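Zikilura opens its room-navigation software for humanoids
2 min read

Zikilura released the planning layer of its humanoid control software on Sunday, along with the simulated kitchen it uses to test it. The package, called Zirkano, decides where a robot should put its feet and hands when it moves between furniture.

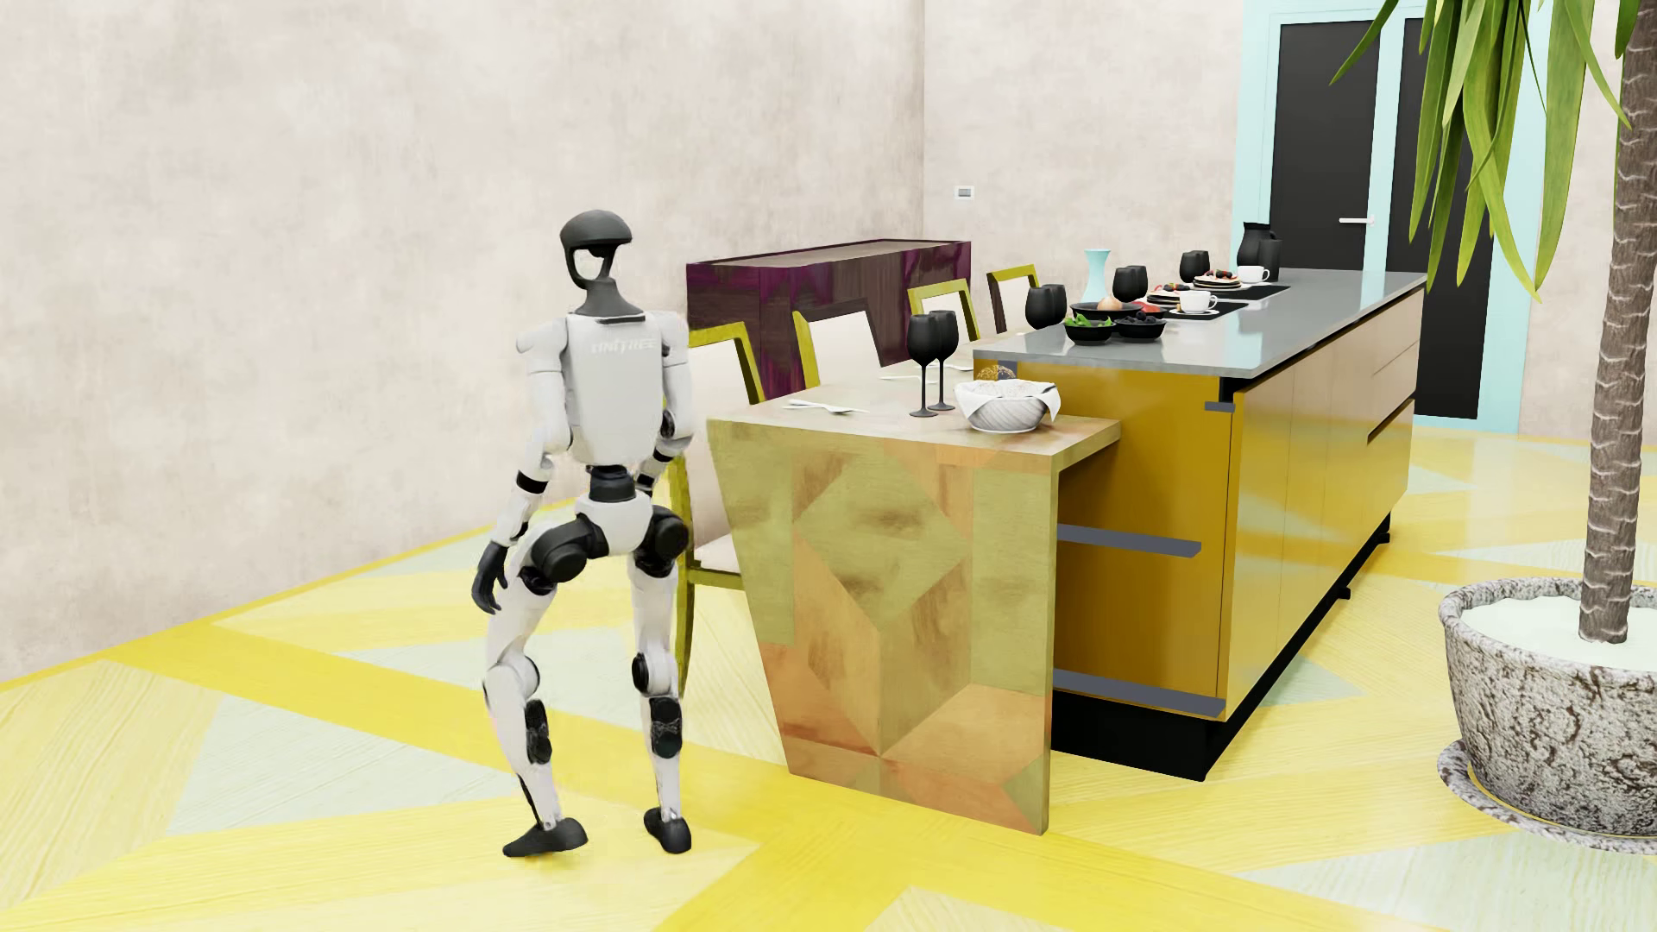 A Unitree humanoid beside the dining table in the simulated kitchen.

Earlier versions planned the walk first and the arms afterward. Zirkano plans both together and updates the plan 13 times a second. Bahman Azimi, who leads the planning team, said the old method often left the robot standing in a spot where its arm had no clear path.

The team ran 4000 trials before the release. In 2547 of them the robot reached its goal without touching a chair or table. Most of the failures came near chair legs, Azimi said, and glare on polished floors also confused the depth estimates.

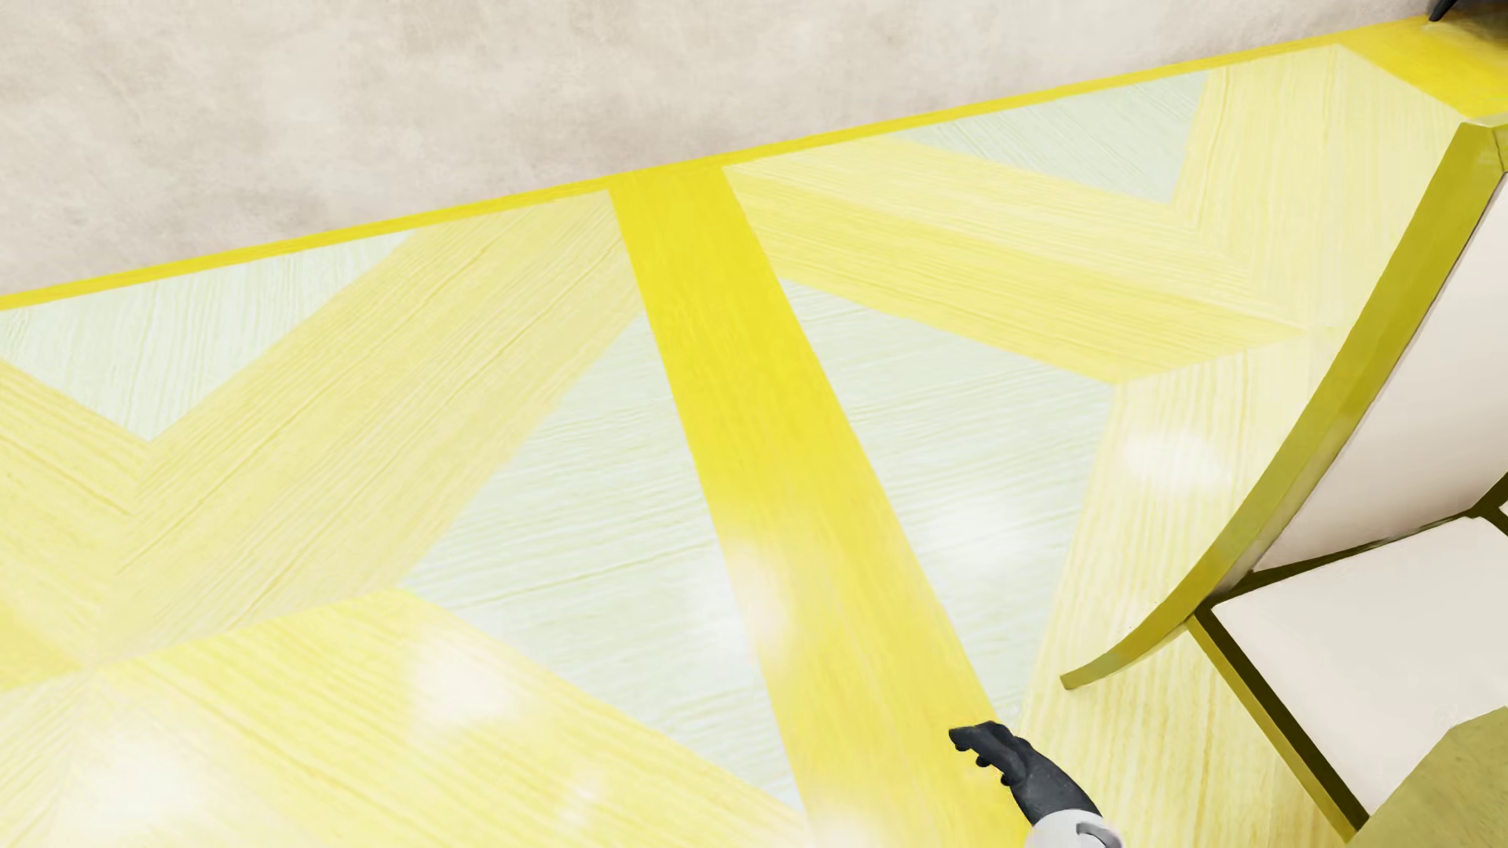
Simulated view of the glossy floor, with a chair at right and the robot's hand at the bottom.

Clilturen, a tooling company, has already connected Zirkano to its log viewer, Yazdani, so developers can replay a run and see which plan was active at each step.

The code needs two graphics cards to run at full speed. A version for a single card is planned for September.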